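Politische Kommunikation im Wahlkampf
Handout zur vierten Sitzung: Zielgruppen, Botschaften, Tests
Stand: 22. April 2018

Schön, dass letztes Mal so viele geblieben sind, um noch über die Ristlower Plakate zu streiten! Genau da machen wir weiter. In Sitzung drei ging es darum, wer in einem Kommunalwahlkampf überhaupt spricht (Partei, Kandidatin, Unterstützerkreis, Lokalzeitung). Jetzt drehen wir die Blickrichtung um und fragen, wer angesprochen wird und wie eine Kampagne das entscheidet.

1. Grundbegriffe

Botschaft (message): der eine Satz, den eine Wählerin nach dem Gespräch an der Haustür noch wiedergeben kann. Wer drei Sätze braucht, hat ein Programm. Programme sind wunderbar, aber sie passen auf keinen Türanhänger.

Rahmung (framing): die Auswahl dessen, was an einem Thema wichtig erscheinen soll. Dieselbe Buslinie kann als Frage des Klimas, der Haushaltskasse oder des Schulwegs verhandelt werden, und je nach Rahmung fühlen sich andere Leute zuständig.

Segment: eine Gruppe, die man mit derselben Rahmung erreicht. Vorsicht, ein häufiger Fehler in den Hausarbeiten: Ein Segment ist keine Altersklasse! »Die über Sechzigjährigen« sind eine statistische Kategorie. »Leute, die ihre Enkel zur Schule fahren, weil kein Bus kommt« sind ein Segment.

Mobilisierung und Überzeugung: zwei verschiedene Aufgaben, die in der Praxis dauernd vermischt werden. Mobilisiert wird, wer schon zustimmt, aber vielleicht zu Hause bleibt. Überzeugt wird, wer zur Wahl geht, aber noch schwankt. Die Materialien dafür sehen anders aus, die Uhrzeiten sind andere und die Helfer oft auch.

2. Fallstudie: die Buslinie in Nunden

Dieses Beispiel begleitet uns bis zum Ende des Semesters, und ich freue mich jedes Mal darauf, weil man daran fast alles zeigen kann.

Ausgangslage: Der Gemeinderat von Nunden will die Linie zum Bahnhof am Abend und am Wochenende einstellen. Tuva Vik kandidiert mit der Forderung, sie zu erhalten. Ihr Team hat Geld für 3000 Faltblätter und druckt zunächst 2000 davon, alle mit derselben Vorderseite: »Unser Bus bleibt.« Die Rückseite beschreibt den Weg der Linie, die Kosten und den Ratsbeschluss im Wortlaut. Ganz ordentlich gemacht, ziemlich trocken.

Dann beginnt der Teil, um den es uns geht. Das Team führt 474 Gespräche an Haustüren und notiert nach jedem Gespräch in Stichworten, bei welchem Satz das Gegenüber nachgefragt hat. In 301 Gesprächen kam die Nachfrage zum Abendverkehr und gar nicht zum Bahnhof. Gefragt wurde nach Spätschicht, Chorprobe, Training, nach dem Heimweg der Tochter. Für die restlichen Faltblätter wurde die Vorderseite geändert: »Abends nach Hause kommen.« Dasselbe Anliegen, dieselbe Kandidatin, eine andere Tür ins Thema. 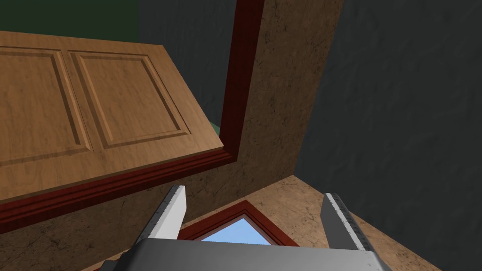
Atieno Ondieki wandte in der Diskussion ein, man könne aus den Nachfragen doch gar nicht ablesen, ob jemand anders wählt. Wer nachfragt, sei vielleicht einfach gesprächig, und die Stillen an der Tür kämen in der Auswertung überhaupt nicht vor. Außerdem hätten die Helfer den Abendverkehr womöglich lebhafter vorgetragen, weil er sie selbst betraf.

Großartiger Einwand, bitte dick unterstreichen! Er enthält gleich mehrere Probleme, die wir auseinanderhalten müssen:

Messproblem: Interesse ist keine Wahlabsicht. Eine Nachfrage zeigt, dass ein Satz angekommen ist, mehr erst einmal nicht.

Auswahlproblem: An der Tür trifft man, wer zu Hause ist und öffnet. Gerade Leute mit Spätschicht fehlen am frühen Abend. (Im Fall Nunden könnte das Interesse am Abendbus also sogar unterschätzt sein. Überlegen Sie, unter welchen Annahmen das stimmt!)

Vortragseffekt: Ohne festen Gesprächsleitfaden testet man immer auch die Person, die spricht. Ebbe Lindholm hat dafür den Vorschlag gemacht, die Reihenfolge der Sätze vor jeder Straße auszulosen. Das ist billig und geht mit einem Würfel.

3. Darf man das? Zur Kritik der Zielgruppenansprache

Hier wird es richtig spannend, und hier gehen die Texte auf der Leseliste weit auseinander.

Die eine Position: Verschiedene Menschen haben verschiedene Gründe, und eine Kampagne nimmt sie ernst, wenn sie über diese Gründe spricht. Die Forderung bleibt ja gleich.

Die Gegenposition: Wenn jede Straße einen anderen Satz hört, zerfällt die öffentliche Debatte. Niemand kann mehr prüfen, ob die Sätze zusammenpassen. Besonders heikel wird es, wenn einem Segment etwas versprochen wird, was dem anderen schadet.

Als Arbeitswerkzeug verwenden wir im Kurs die Marktplatzprobe: Könnte die Kandidatin alle Fassungen ihrer Botschaft nacheinander auf demselben Platz vorlesen, ohne sich zu widersprechen? Nunden besteht die Probe. Bei den beiden Briefen aus dem Rønning-Wahlkampf (Reader, Teil B) bin ich gespannt auf Ihr Urteil, ich habe meines schon zweimal geändert.

4. Aufgaben bis zur nächsten Sitzung

Lesen Sie im Reader Teil B und notieren Sie zu jedem Brief die Rahmung und das vermutete Segment.

Schreiben Sie für die Nundener Linie eine dritte Vorderseite, höchstens sechs Wörter. Sie richtet sich an Leute, die selbst nie Bus fahren.

Die Gruppe um Borghild Tangen stellt ihren Leitfaden für Haustürgespräche vor, bitte mit ausgeloster Satzfolge. Wer im September die Prüfung ablegt, reicht die Aufgaben schriftlich ein, alle anderen bringen Stichworte mit.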